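I have been meaning to write about the plates since October, when the last of our matching set went the way of all the others, and I kept putting it off because it seemed like such a small thing to fill a page with. But several of you asked after I mentioned it in passing (hello, Zerrin!), so get yourself a cup of something and I'll tell you how we ended up choosing new dishes by laying them out on brown paper.

The old set was Lilik, plain white, a wedding present from Tuncay's aunt. We started with a full cupboard and over the years it shrank and shrank, until we were down to 4 dinner plates and a gravy boat I have never once put gravy in. I'm not sentimental about dishes as a rule, but I did feel a little pang when I realized we couldn't have friends over without someone eating off a saucer.

So, replacements. My first idea was to buy another full set and be done with it. Tuncay's idea was to buy nothing that matched, ever again, so that we'd never have to mourn a broken set. We went back and forth on this for longer than I care to admit, mostly while doing the washing up, and finally agreed to borrow and collect a few odd pieces and see how they looked next to each other before spending any real money.

The brown paper was my mother's trick. She used to cover the whole table with it before a big dinner and mark out where everybody would sit. I did mine with dark blue tape, in boxes, more or less one to a dish. My lines wander quite a bit and some of the tape has torn, and the paper has picked up creases along the way, but it does the job. You get to look at each piece in its own little patch of space, with no flowery tablecloth muddling things up. 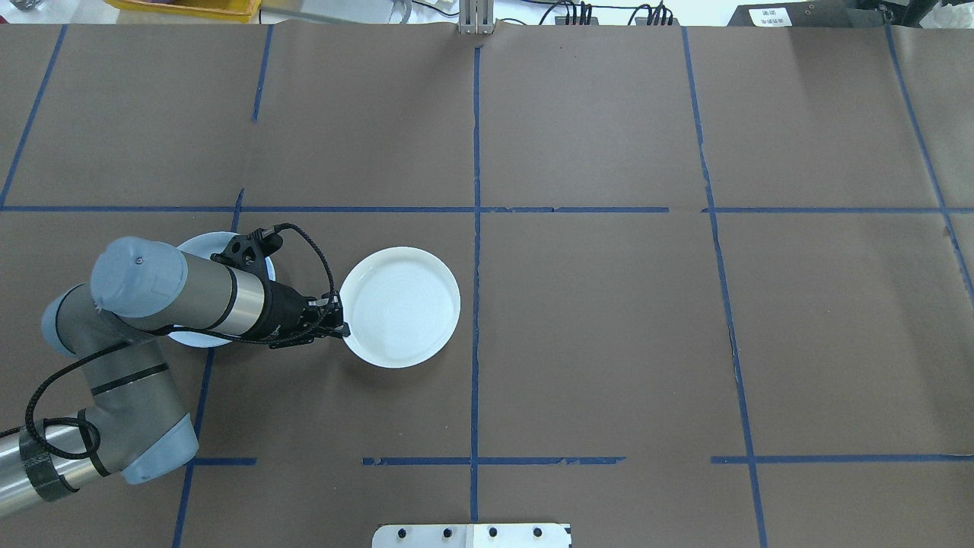
White plates on the paper, with my wobbly tape lines.

I'd always thought of white as the safe choice, and I still think a round white plate with a nice raised rim is hard to beat. Soup looks good in it, if it's deep enough, and so does toast. Zerrin Polat, who has cooked for far more people than I ever will, told me years ago to buy white and spend the difference on butter, and I've never had reason to argue with her.

What I hadn't reckoned with was the pale blue. I've never owned blue dishes in my life! My grandmother had some, and I suppose I'd filed them away as something for other people's houses. But I kept drifting back to the table to look at them, the way you do with a coat you've already decided not to buy.

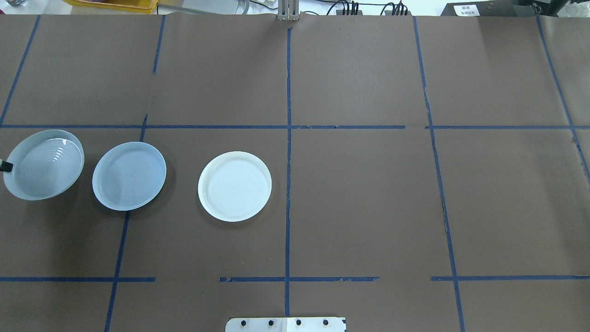
Tuncay was the one who pointed out that cream and blue get along much better than I'd expected, and that a cream plate makes the blue look softer. He was quite smug about it, and I had to let him have that one. I do like a bowl with a wide rim, too – somewhere to rest the spoon, and somewhere to hold on when the soup is hot.

We haven't settled on final numbers yet. I'd like 5 of each, which Tuncay says is an odd amount, and he'd like enough for his entire family, who arrive hungry and in waves. For now the plan is cream plates for every day, pale blue bowls for soup and yogurt, and whatever is left of the Lilik stays on the bottom shelf for toast. The gravy boat is going to my sister, who doesn't know it yet.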